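Student project: teaching a gripper to tidy clothes, is our plan daft?
Forum: Clubs and Competitions

pebbledash_kit wrote:
Hi all, second year at Sastcombe here. Our robotics club has entered the laundry round of the Stilow challenge and I've ended up running the demos side (I missed the meeting, so that's me told!). We do the task by hand with a pair of grippers and the learning lot train on whatever we record. We've got 134 good runs so far and want 952 by the end of February.

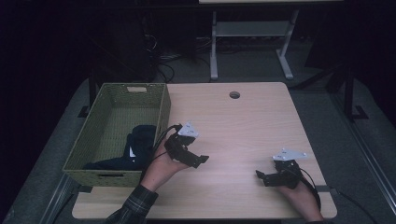 I think we should stick to one basket and one dark garment until the numbers are up. Lợi Kim, who's on my team, wants to swap the clothes every few goes. We've been arguing about it over chips all week.

Tarn_Otter replied:
Lợi is right, sorry. We did 90 runs with the same shirt last year and our arm went to bits when the judges handed it a cardigan. Mix it up now. Also have a few goes at opening and closing over the bare table before each batch, it gets your hands settled.

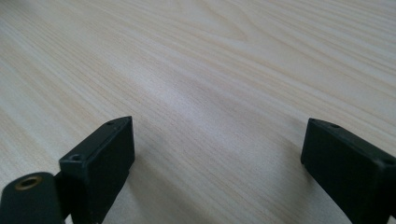
midtbø_mags replied:
Can't agree with Tarn there. Swapping clothes early just gave us a muddle, and we couldn't tell whether the model was bad or we were. Get one thing working, then branch out. And 952 sounds mad for a student team, do you even have enough hands?

pebbledash_kit wrote:
Three of us, taking turns, so my wrists say no! I might do 32 with a new jumper and see how Amuvon copes (that's our model, don't ask about the name). I've put my checks for each batch underneath, shout if I've missed one.

1. Jaws open, nothing between them, over clear table.
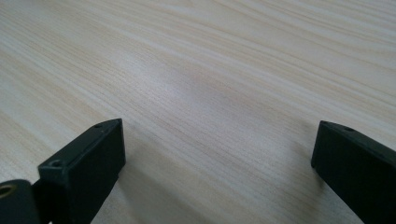 2. Garment dropped in the basket any old how, no folding.
3. Swap person when your arms get tired.

Tarn_Otter replied:
Add "write down which garment it was" to number two. We didn't and I'm still cross.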